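4. Collecting the demonstrations

4.1 Two ways of showing the same thing

I should say up front that I came into this project as a remote-control person. My earlier work at Britum was all done on Illmont, our teleoperation setup, where you sit at a desk with a pair of input arms and the robot follows whatever your hands do. I like Illmont. I know its delays and its little shudders the way you know the clutch on an old car. So when we started planning the bimanual tasks for Safavi (the policy described in Section 3), I assumed we'd collect everything on it and be done by November.

We weren't. The trouble showed up on contact-heavy moves, the ones where both hands have to get hold of the same object. Over the remote link I could get both grippers to the object all right, but once they were closed I couldn't feel how hard one side was working against the other. I'd drift a little on the left, the right would resist, and the object would twist between them. My demonstrations got slower and slower as I tried to be careful, and the policy learned to be slow and careful along with me, pauses included. If you watch those early rollouts you can see the robot stop in midair exactly where I used to stop and squint at the monitor.

So we also built a hand-held version of the end effectors. You pick up the grippers, do the task yourself at the table, and the motion is recorded from the tools. The robot isn't there at all while you're showing it what to do. I'd read plenty about this style of collection and had been a bit snooty about it, mostly because I thought we'd lose too much in moving from a person's arms to the robot's. We do lose something, and I'll get to that in 4.4. But the first afternoon I tried it I recorded more usable episodes than I had in the whole week before, and I enjoyed it a lot more too!

4.2 The one-handed part

We split the work into a pick and a lift. The pick is the easier one to describe: bring one gripper down over a small round piece lying on the flat bottom of a container, close on it, and take it out over the rim. It's harder than it sounds. The piece is thin, the floor under it is shiny, and the walls come up on all sides, so there are approach angles that work fine in open space and get you stuck in there.

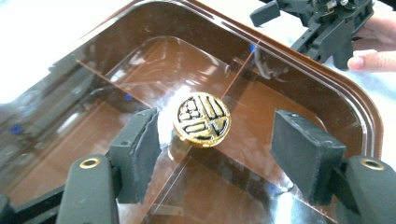 Rangi Pirihi
Demonstration lead, Britum

Figure 3. Approach phase of the pick, before contact. The foam-padded fingers are open on either side of the gold-colored piece.

My rule for the approach was to open wide early and stay open. In the first batch I'd let the fingers come down nearly closed, as I would with my own thumb and finger, and the policy picked up that habit without picking up the accuracy that goes with it. It would land a finger on top of the piece and push. With a wide opening the policy has room to be off to one side and still end up with the target between the pads. You give up some speed at the end because the fingers have further to travel, and I think that's a fair trade.

The pads matter here as well. Ours are black foam, cut by hand, and they look it. I tried a smoother, harder pad for a while and went back to the foam, as it gives a little at the moment of closing and forgives a gripper that isn't quite square to the piece. The downside is that foam wears. Pads cut on different days don't behave exactly alike, and I'd ask anyone repeating this to note in the log when they change them. We started doing that late, and there's a stretch of the data where I can't tell you which pads were on.

Reflections were the other headache. A glossy floor throws back whatever light is in the room, so the bright spot moves when you move. I'd half expected to need a matte liner in the container, and we did discuss one – then decided to leave the glare in and vary the start position more, on the theory that the robot would meet the same glare at run time. For the pick, we recorded from a different starting point every time and turned the container between episodes. Nothing fancier than that.

One small thing about pace. When I narrate what I'm doing I slow down, and when someone is watching me I speed up. Neither is good data. The episodes I'd keep from anybody, myself included, are the ones from the middle of a session, when the person has stopped thinking about the tool and is just doing the job.

4.3 The two-handed part

The lift is the reason we're writing this paper. Both grippers take hold of the container and raise it off the board together, keep it level, and set it down again. The two sides offer different grips. On one side there's only the rim, and on the other a short handle sticks out, so you can't simply mirror one hand's motion onto the other. That asymmetry is what tripped up our earlier symmetric policy (Section 2.3), and it's why I kept choosing this object even when the rest of the group was thoroughly tired of it.

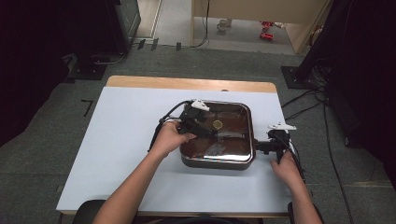
Rangi Pirihi

Figure 4. Hand-held grippers at the square container during the lift task, the left at the rim and the right at the handle.

I'd always suggest taking the handle first. It's the surer grip, and once it's held the container has one less way to slide while you sort out the rim. When I did it the other way around, closing on the rim tended to nudge everything over and I'd have to go looking for the handle again. Both orders appear in the data, for what it's worth. We didn't throw out the rim-first episodes, and Section 5.2 compares policies trained with and without them.

The thing I noticed most, after so long on Illmont, was how much my two hands talk to each other when they're on the same object. If the left goes up early, I feel it in the right before I see anything, and I fix it without deciding to. Over the remote link that conversation goes missing. In the hand-held recordings it's present as a constant stream of tiny corrections, and we had a real argument about whether to smooth them out. I was on the side of smoothing (they look like noise on a plot, they truly do). I lost, and I'm glad I did: the unsmoothed version kept the container visibly steadier in our trials.

Cables deserve a paragraph, because they cost me more time than any of the learning code. A cable that pulls on the back of the tool changes how you hold it, and you stop noticing after a few minutes. Your wrist is then a little bent in every episode and the robot faithfully learns the bend. Before each session I now pick up both tools, stretch as far as the task will ask me to, and check that nothing tugs. I also keep the chair in one place. I sit for all of the lifts, and moving the seat back even a hand's width gave me different elbows.

We collected at our Derkthorpe room, at a table with a white board laid over most of the top. The board gives a plain surface and it's easy to wipe down. Sessions ran 30 minutes at most, usually in the morning. Past that my grip gets lazy and I start taking the container by the very edge of the rim, and I'd sooner stop than weed those out later.

4.4 What we kept, and what went wrong

Across both tasks we kept 700 episodes. An episode was dropped if a gripper lost its hold, if the tracking jumped, or if the demonstrator said aloud that it had gone badly. I was strict about that last one. People know when they've fumbled, and asking them on the spot was quicker than any filter we wrote.

The policy trained on hand-held data finished the lift in 85 percent of trials. I'd be careful with that number, as it comes from one container on one table, and I have no idea how it would hold up on something heavier. The failures were mostly at the rim. The robot's wrist can't roll as far as mine, and in some of my demonstrations I'd used that extra roll without noticing. The policy reached for it, hit the joint limit, and closed on the rim at a bad angle.

We tried four fixes. Adding a warning buzz near the limit annoyed everyone and made the motions jerky. Trimming the offending episodes afterward left too few rim grips from the far side. Retargeting the wrist motion in software helped on the pick and hurt on the lift. What we settled on was duller: each demonstrator spends a while driving the real robot on Illmont before touching the hand-held tools. You come away with a feel for where its wrist runs out, and you carry that back to the table with you. I hadn't expected the remote-control rig to end up as a kind of driving school, but that's its job here now – and I still get to use it.

Mixing the two kinds of data in training is a separate question. A first attempt, with the Illmont episodes simply added to the pile, brought my old pauses straight back into the rollouts. We return to it in Section 5.4 with the pauses cut out.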